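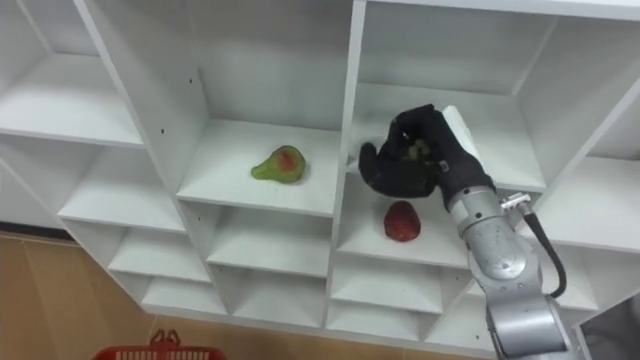

## 4. Garnir les casiers du Plavby

1. Passez d'abord un chiffon doux sur les tablettes blanches, sans oublier les petits coins du fond, et prenez votre temps !
2. Couchez chaque poire sur le flanc, bien au milieu de son casier, loin des parois (elles se talent si vite, les pauvres).
3. Gardez un casier du haut pour les petits fruits ronds.

**Attention :** ne dépassez pas 2 kg par casier.

*Note :* entre 20 et 21 °C, jetez-y un œil chaque matin.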